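Indbridge Support Portal
Ticket 988: Handheld gripper, jaw covering coming loose
Site: Skisstead
Opened: July 30, 2019
Opened by: Armindo Lobo
Priority: Normal (was Urgent, see below)
Status: Open, parts pending

Problem as reported

Right jaw is shedding. The black covering has creased up along the top ridge and a strip of it has torn and now pokes out from under the tip, toward the other jaw. When we close on anything thin, the strip gets there first. The software then reports a successful grasp, because as far as it is concerned it is holding something. It is holding itself.

Left jaw is wrinkled too but still in one piece. Tip-to-tip alignment looks fine by eye.

What I tried before writing in:
Power cycle. No change to the torn material, as you might expect, but your form won't let me submit without ticking the box.
Pressed the strip back under the tip with a thumb. Stayed put for 16 closes.
Pressed it back harder. Fewer.

Reply from Indbridge Support

Thank you for contacting us. Please confirm the firmware version and run the jaw calibration routine from the Maintenance menu. If the problem persists, attach the calibration log.

Reply from Armindo

Firmware is current. Calibration passes. It passes with the strip folded under, it passes with the strip sticking out, and it passed once with my sleeve in it. Log attached for all three. I would gently suggest this is a covering problem.

Also, somebody on your end changed the priority from Urgent to Normal. I don't object, but I'd like it known that I noticed.

Reply from Indbridge Support

Understood, passing to hardware. Can you tell us which covering is fitted, how many cycles it has done, and whether the jaws have been used on anything hot or oily?

Reply from Armindo

Covering is the Juhl wrap, fitted here from the roll. The sheet that came with it says to inspect every 1,000 cycles. Our counter was reset in November when the Hedunis controller went in, and whoever did the swap wrote "counter fine" in the logbook, so the true figure is lost to history. Call it overdue.

Nothing hot. Nothing oily that anyone will admit to.

I checked the jaws with the tool held over the bench table. Findings:

1. Right jaw, top ridge: covering creased and lumpy the whole way along. Feels lifted underneath when I press on it.
2. Right jaw, tip: torn strip, comes to a point.
3. Left jaw, inner side: wrinkled, with a bulge toward the tip. No loose strip. Lower edge is ragged, and I can't swear it was ever cut straight.
4. Left jaw, ridge between the upper face and the inner side: rough, worn to a lighter brownish gray. Please tell me if that is cosmetic or if I need to order a jaw.
5. Small recesses near both tips: open, nothing packed in them that I can see.

The table has a gray mark and a small dark scratch on it. I have been asked whether the gripper did that. I don't know. I was also asked in a tone that suggested I did it, so I'm putting it in the ticket, where it can be ignored by everybody equally.

Reply from Indbridge Support (Hardware)

Hi Armindo, good list, thanks. Items 1 to 3 are the wrap letting go. Don't trim the strip and carry on. Once the ridge has lifted, the next piece will follow it. Strip both jaws and rewrap both, even if the left still looks usable, or you will have different grip on each side and we will be back here with a new ticket number.

Procedure:
Power off and disconnect before you touch the jaws.
Peel from the tip backward.
Clean off the old adhesive with a plastic scraper. No blades.
Wipe down, let it dry fully.
Apply the new wrap from the inner side up and over the ridge, with the end of the wrap well back from the tip.
Leave the recesses uncovered.
Let it set overnight, then run 50 closes with nothing between the jaws and look at the tips again.

On item 4, run a fingernail along the ridge once the wrap is off. If it catches, send us a close-up and we'll quote a jaw. If it's only rough, leave it alone.

Reply from Armindo

Clear, thank you. We have enough wrap left on the roll for one jaw and most of another, so I've ordered more and the tool is tagged out until it arrives. The tag says DO NOT USE. I give it until lunch.

Will post the fingernail result when the wrap is off. Photo for hardware attached, taken before stripping.

Attachment (1)

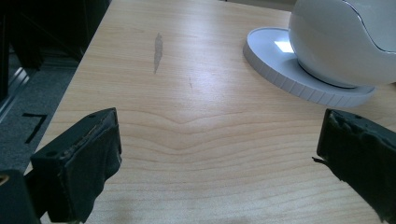

Both jaws over the bench table, torn strip at the right tip.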